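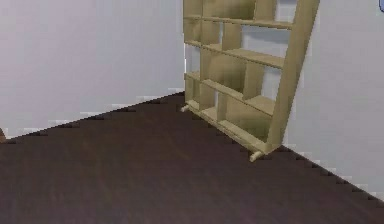
Open-backed shelving unit, corner position.

Horier Teleo Shelving Unit: Long-Term Review
Samira Smadi
Friday, March 23, 2018

The Teleo is the taller of the two open-backed units Horier sells for home use. I bought mine at full price from Majali and have used it in a box room for 174 days, mostly for lever arch files, printer paper and spare bedding. The earlier review on this site covered the short version, which has a different fixing kit, so little of that text applies.

Assembly

The unit arrives in two cartons. The heavier one holds the side panels and needs a second person on the stairs. Side panels are handed, but the marking is a small letter on the bottom edge and is easily missed. Check it before fitting any dowels. I got it wrong and lost half an hour.

The cam locks turn freely and seat properly. Pilot holes lined up on all shelves except the lowest, where one dowel had to be sanded down. The instructions are drawings only. Step 5 shows the wall bracket upside down, and Horier has corrected this in the download but not in the printed sheet.

Stability

With no back panel, resistance to sideways movement comes from the fixed middle shelf and the wall bracket. Before the bracket was fitted the unit swayed noticeably when pushed at shoulder height. Afterwards it did not move. I would not use it freestanding on any floor, and certainly not on carpet.

The supplied screws are for timber studs. On plasterboard you will need your own fixings.

Shelf sag

I loaded one adjustable shelf with files across its full width and left it for the whole period. Measured at the centre with a straight edge, the sag was 2 mm after the first month and 3 mm at the end. The fixed shelf showed none I could measure. Turning the adjustable shelf over has brought it nearly level again.

Finish

Flat surfaces wipe clean with a damp cloth. The front edges mark more easily, and a dropped stapler left a dent. Horier sells a touch-up pen under part number 2324, which is a slightly warmer shade than the boards.

Spares

Extra shelf pegs are part number 1105. Majali did not stock them, so I ordered from the Bustirport depot and they came within the week, correctly bagged.
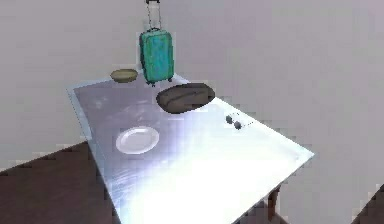

Verdict

A sound unit once fixed to the wall, with acceptable sag under paper loads. The printed instructions need replacing and the wall fixings should cover more than one wall type. I would buy it again for files. For heavy books I would look for a model with thicker shelves.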